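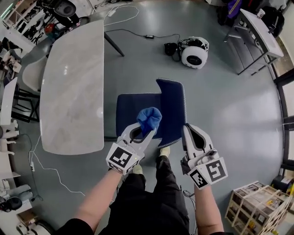 # Trornstead opens clothing sorting and repair floor at Kendstead

KENDSTEAD, April - Trornstead, a household textile reuse service, will open a sorting and repair floor in Kendstead this month. Residents can bring in worn or unwanted clothes, single socks, towels and bed linen, and have them sorted, mended or passed on.

The service has run from a rented storefront on the other side of town for the past two years. It took in 605 bags of household textiles last year and had to turn people away in the fall, when the back room was full.

"We ran out of floor before we ran out of work," said Griet Baert, director of Trornstead. "People were sorting on the stairs. Now they get a table and a chair, and they can see what they're doing."

The new floor has marble-patterned tables, white and navy blue chairs, and a separate desk. Visitors are asked to empty their bags one piece at a time and use a chair seat for anything they haven't decided on yet. Small pieces such as socks and washcloths go missing most often in a bag of mixed laundry, so staff suggest picking those out first.

Items are divided into four groups: keep, mend, pass on, and rags. Anything in the mend group gets a paper tag with the owner's name and a short note about the repair. Most small repairs are ready in a week. Zippers take longer.

## Space and light

Trornstead looked at several buildings before settling on this one. Daylight was the main concern. Navy, black and dark brown are hard to tell apart under weak lamps, and the old storefront had one window facing an alley. The Kendstead building has a wall of large windows on one side, with trees outside, and a mezzanine with a black metal railing over part of the lower floor.
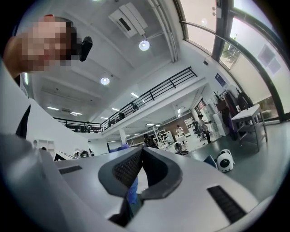 The old storefront also had a low ceiling, and it got stuffy by noon when more than a few people were working. Baert said the height of the new room was the first thing her staff noticed. Ceiling lamps and strip lights will be used for evening sessions, which run until 8 p.m.

Mending will be handled with Liltik, a small repair workshop that has worked with Trornstead since its first year. Liltik will take on hems, seams, buttons and darning. Knitwear will go to Zoëga, a yarn shop that already matches wool for Trornstead customers and will keep doing so from its own address.

## Costs and sessions

Sorting is free for residents. Simple repairs are priced by the piece, and a price list will be posted at the door. Households that want help with a larger job, such as clearing a closet after a move, can book a two-hour session for $40. The fee covers one member of staff, bags and tags.

So far 77 households have signed up for a first session. Trornstead expects to handle 1000 bags in its first full year at the new address.

Clothes should be clean when they come in. Trornstead can't accept pillows, mattresses, carpets or anything with mold. Shoes are accepted in pairs only, tied together by the laces or held with a rubber band. Single socks are welcome - they are kept for a month in case the other one turns up, then cut up for cleaning cloths.

Bags can be dropped off from 10 a.m. The storefront will stay open until the end of the month for customers who still have repairs to collect. After that, uncollected items will be moved to Kendstead and held there under the same tag.

## About Trornstead

Trornstead collects, sorts and repairs household textiles. It was started by Griet Baert and a former tailor, and works with local repair shops and secondhand stores.

Press questions and requests to visit can be sent to Griet Baert at the Trornstead office. Session bookings are taken at the front desk or by phone.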